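Revised 08/07/2026 by Shafiq Barua. Replaces the June sheet for the Drulitden plating line.

## 4. Starting the Trindley arm on a shift

Packers no longer place vegetables by hand at station 2. One operator sets the dishes, starts the arm and checks its work. Practice runs use the grid surface and the training pieces.

1. Sign in at the panel with your operator code.
2. Set the dishes side by side, rims not overlapping.
3. Lay the pieces on the open grid. Keep the space in front of the fingers clear.
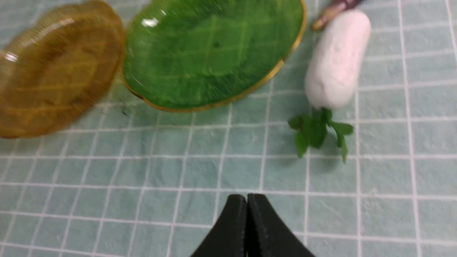 *Fig. 4-1. Wrist view, fingers together, dishes at upper left.*

4. Press **Run**. Stay behind the yellow line until the lamp goes out.
5. Check the green dish. A piece must lie fully inside the rim. Log anything else as a miss.
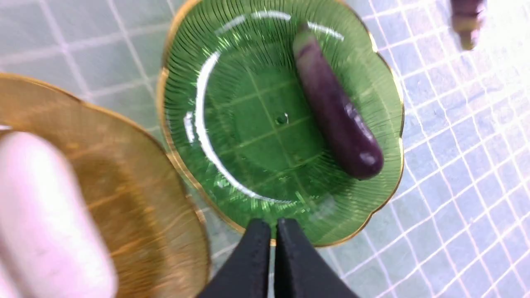 ## 5. Stopping and taking over

**Caution:** Press **Hold** before reaching in. The arm can restart from Hold in 2 seconds.

If the arm stalls, move the piece yourself and enter code 1193.

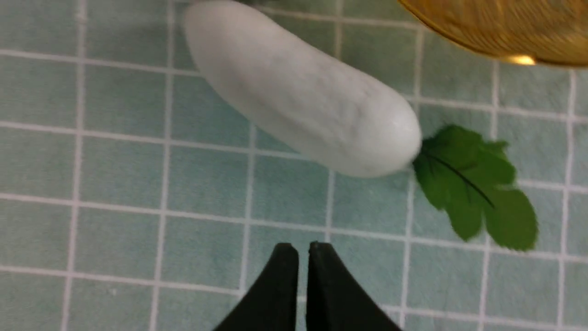 Hand placing is still part of the job, and every operator does one manual tray per shift to stay in practice. Leafy pieces need the most attention. With a white radish lying at a slant and its leaf spread flat to one side, pick up by the root and leave the leaf alone.

**Note:** Operators trained on the old line keep their grade. If your misses go over 80 in a week, tell Faisal Yousafzai.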